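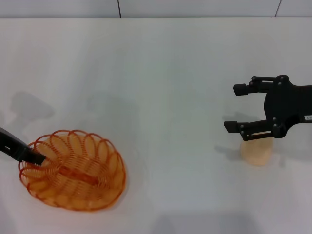
Orange Wire Basket Returns to the Trumedetti Catalog

Print | E-mail
Reading time: 2 minutes

The housewares company Trumedetti will sell its coiled wire basket again from June, after a pause of several years. The basket is called Tomel and it was first offered as a bread basket. Many customers used it for fruit, letters or keys, and the company says that it received requests for it almost every month.

The new edition comes in one color only, orange. The form is the same as before: an oval bowl made of wire loops, with a straight rod along the bottom. The loops stand higher at the rim, and one can see the table between them. On a white table this gives a strong effect, and the company has chosen a plain white surface for its small presentation in the Flunero showroom.

Trumedetti has made 2,000 baskets for the first delivery. The price is 41 dollars, the same in the shops and by mail order. The basket will be in 17 shops at the beginning, and other shops can order it from the fall.

In the showroom the basket is presented together with a small peach-colored cup, through which the light can pass. The cup comes from the Kpodo workshop, which makes tableware in small series. It is sold separately and there is no set of the two articles for the moment. Kpodo has prepared 361 cups for the opening weeks and will decide during the summer if it continues with this color.

Owners of the earlier basket asked if the old cloth liners will fit. According to Trumedetti they will, because the length and the width did not change. New liners in undyed cotton can be ordered at the showroom desk. The company recommends to wash the basket by hand and to dry it with a soft cloth, also between the loops, where crumbs collect easily.

The Flunero showroom is open from 10 a.m. until 6 p.m. and the entrance is free. Visitors can order the basket there, but they cannot take it home on the same day. The orders will be sent in the second half of June.

Print this article | E-mail this article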